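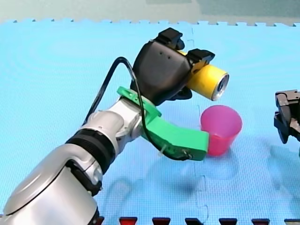
I drove over to the Falinix open house on 12/10/2019 mostly because a friend had a spare pass and I had a free afternoon, and I ended up staying until they were stacking the chairs! If you've never been, it's the low brick building behind the bus depot, and the sign is so small that I went past it twice. Parking is free after lunch. Bring a coat, the hallway is freezing.

The downstairs was the usual open house stuff (name stickers, coffee in big urns, a raffle for a backpack) and I gave it 5 minutes. Upstairs is where they had the two-arm setup they call Jitska, and that's where I spent the rest of my day.

Florin Bratu was running that room. He's been working on one question for a couple of years: how do you get a robot to pour when it doesn't know how full the can is? I'd never thought of that as a hard problem. But when I pour a soda I'm feeling the weight change in my hand and fixing the tilt as I go, and I don't even notice I'm doing it. His arms learn it from recordings of people steering them through the same pour, over and over, can above the cup, tip, stop, back up. The training set they were showing had 189 of those pours in it. I figured it would be thousands, so I asked him twice.

The part he got really excited about (and so did I, by the end) was what they did with the bad pours. The older method, Radu, threw out every recording where the person overshot or had to back off and try again. The new one, Flosutine, keeps them, but it marks the moment the person started correcting and gives those few seconds extra weight. So the arm sees plenty of examples of being in the wrong place and getting out of it. With only clean recordings, he said, it would drift a little to one side of the cup and then just carry on, because nothing it had learned from ever looked like that.

They ran 300 test pours with each method back in November, same cups, same mat. I didn't copy down the whole chart, sorry, but Flosutine missed the cup a lot less, and the gap was biggest when they nudged the cup over after the arm had already started moving. Where it still struggles is the very end of the pour. It likes to hang there, can tipped, as if it's waiting for one more drop. My dad does that with ketchup.

I asked if the same recordings would work for a mug or a tall glass, and he made a face and said ask him next year. A wider cup does fine, a narrow one doesn't, and they haven't tried anything with a handle yet. A kid next to me wanted to know if it could do hot chocolate. Same face.

There's a written version of the results on a handout by the door, 2 pages, pretty readable if you skip the math. I took one for my brother-in-law and then spilled coffee on it in the car - so if anybody reading this grabbed an extra, let me know and I'll come pick it up.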